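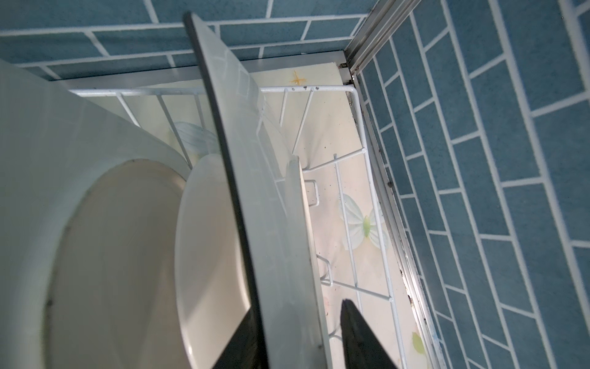

2. Bathroom corner, state on July 7, 2024

The work in the Govitz house is going forward. The toilet is in its corner and the white wire rack stands behind it. The rack has small dark spots on the top rail, so Jonas Thaler will ask for a price for a new one.

The walls have blue brick-pattern panels on three sides, with gray aluminum posts in the corners.
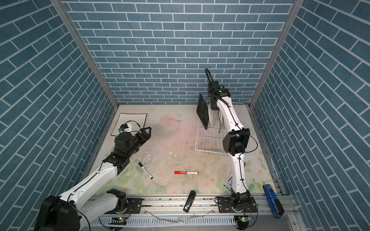
The floor mat with the flowers is scuffed in the middle, and we ask to use 80 francs of the reserve to replace it.

Leonie Sutter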